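1/14/21

# Getting the musty smell out of an old rug

I bought a second-hand rug from a shop in Mudgway back in December and it stank. Not of anything dramatic, just that shut-up-cupboard smell that hits you every time you walk in. I've now done this on two rugs and a hall runner, so I'm passing on what worked for me!

**You'll need**

- bicarbonate of soda, a big tub
- a vacuum with a hose (mine's an ancient Morero and it copes)
- white vinegar and a spray bottle
- a soft brush
- a dry day, or a fan

**What to do**

Start with the back. Flip the rug over and vacuum the underside slowly, and then do it again, because you won't believe what falls out. Sweep the floor before you turn it back or you'll just press all that grit in again (ask me how I know).

Next, sprinkle the bicarb over the top. Be generous. Brush it in gently along the pile, then leave it overnight. I tried leaving it for 20 minutes the first time and it did nothing at all.

Vacuum it up in the morning, going both ways. If there's still a whiff, mix one part vinegar to 3 parts water and mist it on. Mist, don't soak! Try a corner first if the colours are strong, especially reds and purples, and dab it with a white cloth to see if any dye comes off.

Then get air round it. Hang it over a rail or a couple of chairs, and turn it after a few hours.

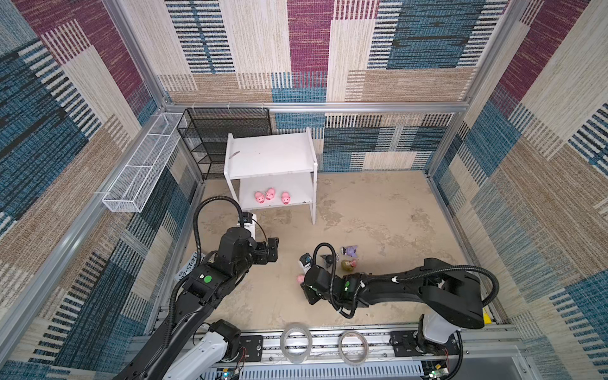
My neighbour says she skips the vinegar completely on wool and just does the bicarb 2 nights running, and her rugs smell fine, so try that first if yours is wool or you're nervous about the dye.

If it's got a rubber backing, go very easy on the damp. And don't put it back down until both sides feel properly dry to your hand. Mine took a day and a half in front of the fan, and the cat sulked the whole time.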